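Trostudell table-setting set, README

Last edited 2022-06-06 by Mojtaba Alipour.

Contents

1,599 episodes recorded with the Nendico hand-held gripper, built in the shared workshop at Prostville. Each episode is one pick and one place. 398 of them are held out for testing and listed in holdout.txt. Do not train on those.

Hardware

Two black fingers on a parallel linkage, with brass-coloured rings at the joints. The camera sits behind the linkage, so the arms take up the lower part of every view. Finger blocks are screwed on and can be swapped; the drawings are in /fingers. Revision 4 was used throughout. Revision 5 has a softer face and is not covered by this release.

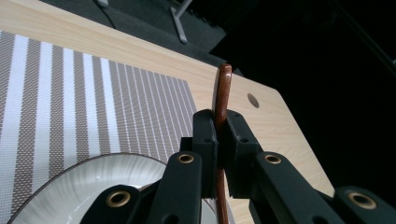 Thin round objects are gripped near the middle of their length. Plates stay on the placemat while the stick is handled. Grip width is logged in millimetres, measured between the finger faces, and is zeroed at the start of each session.

Known problems

Exposure is fixed, so the floor beyond the table comes out dark. Glossy plates give highlights that upset the Khumalo tracker. Affected episodes carry the flag glare=1.

Width readings drift in long sessions. A corrected log is planned for August.

Licence

See LICENCE.txt. Drawings and recordings are under separate terms.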